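Mugs off the worktop: notes on the peg tree

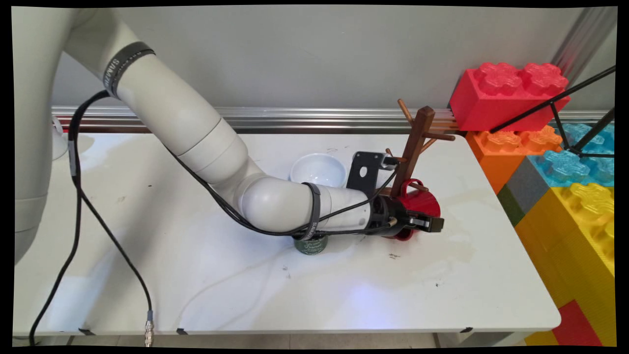 Goreo Brolero

The mug tree remains the simplest way to get cups out of a crowded cupboard, and several readers in Hulstead have asked how to choose one and load it properly. The type dealt with in this item is a wooden post with short pegs set at different heights and angles. Enamel racks and under-shelf hooks will be covered in December.

Peg angle matters more than peg length. A peg that rises away from the post holds a handle by gravity, and the mug settles towards the joint. A level peg relies on friction and will shed a cup if the table is knocked. Before buying, hang one of your own mugs on each peg and turn the tree by hand. If two mugs touch, the pegs are too close for your crockery, whatever the label says.

Bring the mug in on its side, with the handle opening facing the tip of the peg. Slide it on until the handle meets the wood, then let the body drop. Trying to hook an upright mug from above usually means striking the rim on the peg overhead, and glazed rims chip easily. A red or other dark glaze shows a chip at once — white body clay against colour — and the chip cannot be polished out.

Load the lower pegs first. Work round the post so that each mug has one roughly opposite it, and leave the top until last. A tree with all its weight on one side and near the top will tip, particularly if the base is narrow. Heavy stoneware belongs low down in every case.

Give the tree clear space on all sides. Bowls and cans should stand far enough back for a hand and a mug to pass between them and the pegs. On a shared table, anything small, such as children's blocks, is best moved beyond the reach of a swinging cup.

Dark brown wood hides tea stains but shows limescale. Wipe the pegs with a damp cloth, dry them straight away, and oil them every 3 months with a food-safe oil. The Lūse oil sold in Hulstead is suitable; allow 8 hours before hanging anything. Loose pegs can be reset with wood glue — clean out the old glue first, or the new joint will not hold.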